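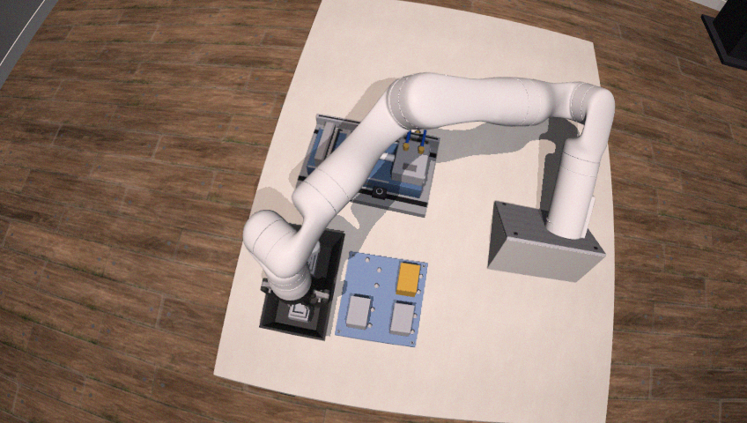
From: Kiều Tô
To: Penden cell users list
Subject: Re: Arm lets go early over the bin

Hi Hậu, and hello to everyone else who has been following along,

Thank you for writing this up so carefully, and sorry it took me until Monday to sit down with it. I had to finish a cup of coffee and a rather long phone call first!

Hậu Hà wrote:
> We run the bin-to-vise job in the simulator before we let it
> loose on the real cell. Up to cycle 121 all is well. Then the
> gripper opens while the arm is still coming down over the bin,
> the part drops, and the program carries on as if it had placed it.
> No fault, no stop. Thư says the real arm did the same in October.
> Is it the gripper or is it us?

I'm fairly sure it's neither, or maybe a bit of both (I know, not the answer you wanted). We had the very same thing on our Dernis cell last year, and Tín Đỗ spent the better part of two evenings on it, bless him. Our "open" command was waiting on a timer, 900 ms, and the move down had been slowed after somebody bumped the bin. So the timer ran out while the arm was still traveling. Have a look at whether anyone has changed your approach speed. Ours had gone down to 200 mm/s and there was no note of it anywhere.

What worries me more is that it carries on. If the controller thinks the bin move went fine, the next thing it does is head for the vise, and on a real cell a dropped part could be sitting anywhere, including where someone reaches in to fetch it. Please don't let people do that with the arm live, even for a second. Make the open wait for "in position," and add a part check before the jaws are told to close.

Could you send me the log from cycle 118 onward? Hạnh Tiêu has offered to run it against our copy.

Warmly,
Kiều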